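Search this guide Enter keyword Go

Gruber Club Registration Suite: Set-up Guide
Section 12. Recording player contracts and renewals 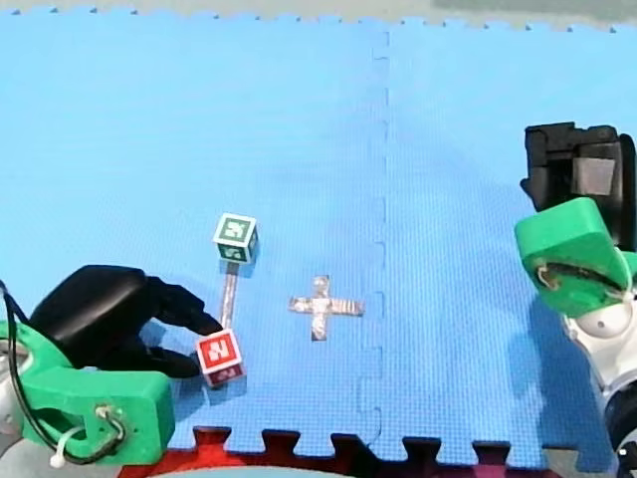 This section covers entering a new contract, extending an existing one and setting expiry alerts. It assumes that the squad list has already been imported (Section 9) and that you are signed in as a Registrar or Administrator. Coaches can view contract end dates but cannot change them.

12.1 Entering a new contract

1. Open Squad > Players and select the player's name.
2. Click the Contract tab, then New.
3. Enter the start date and end date. The end date is the last day on which the player is registered to the club.
4. Choose the contract type: Full, Youth, Loan In or Trial.
5. Enter the basic weekly wage in the club's default currency. Do not include bonuses in this field.
6. Attach the signed copy as a PDF. Files larger than 2 MB are rejected.
7. Click Save as Draft. The record stays in draft until a second user approves it.

Note: The user who approves a contract must not be the user who entered it. At clubs with a single Registrar account, the Administrator approves.

12.2 Extending a contract

1. Open the current contract and click Extend. Do not use New.
2. Enter the revised end date.
3. If the wage changes, tick Revised Terms and enter the date the new wage applies from.
4. Attach the signed extension and click Submit.

CAUTION: Using New in place of Extend closes the current contract on the day the new one is saved. Appearance totals are then split across two records and loyalty payments are calculated from zero. The change can be reversed only by an Administrator, from Tools > Merge Records.

12.3 Setting expiry alerts

1. Go to Settings > Alerts > Contracts.
2. Set the number of days before expiry at which the first alert is sent. The maximum is 900.
3. Add at least one recipient.
4. Click Test. A sample message is sent to each recipient.

Note: Alerts are not sent for Trial contracts. Option years are ignored until the option is marked as taken up.

12.4 Error messages

Error 735: The end date falls outside the registration period. Check the season dates under Settings > Competition. Clubs whose season starts in September must change the default.

Error 740: The player has an open Loan Out record. Close the loan before extending.

Section revised 27 Mar 2018 by Jae-in Sung.

Related sections
Importing a squad list
Loans and recalls
Appearance and goal bonuses
Moving records from Marley Teamsheet
User roles and permissions

Contact support | Copyright Truriritz Sports Software, Oltness | Back to top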